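Front of House and Morning Baker, Procházka Bread & Coffee, Fendusbridge

Posted October 2017

We are looking for a friendly early riser to join our little bakery on the corner by the old bus depot, where we have been turning out rye loaves, poppy seed rolls and far too many plum cakes for longer than we care to admit. It's a year-round position, 40 hours a week, with every other weekend free and as much day-old bread as you can carry home.

You'd spend the first half of your shift in the back, shaping and baking, and the second half out front with our regulars, who will want to know your name, where you grew up and what you think of the caraway (please have an opinion about the caraway). We can teach you the ovens. Patience with people at seven in the morning is harder to teach, so we'd love it if you brought some with you!

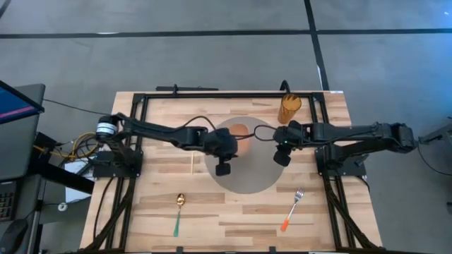

WHAT WE'RE HOPING FOR

Some time spent in a kitchen, a café or a shop, paid or not. If you have baked for church suppers or a big family, tell us about it — we count that.

You should be comfortable on your feet, able to lift a flour sack with a helper, and happy to start at 4:30. The first bus from Bendasport doesn't get in early enough, so you'll need your own way here. There is parking behind the shop.

A little Czech or Italian is nice to have. We share our delivery round with the Millano deli across the street, and the phone calls can get lively.

PAY AND EXTRAS

Hourly pay depends on experience, and we'll talk numbers when we meet. Tips are split evenly at the end of each week. After 3 months you get paid vacation and a $100 allowance for good shoes, and your feet will thank you.

HOW TO APPLY

Stop in after the lunch rush with a résumé or a handwritten note, or mail it to Procházka Bread & Coffee, 917 Mill Street, Fendusbridge. We read everything, though it may take us a while to answer — holiday orders are already coming in.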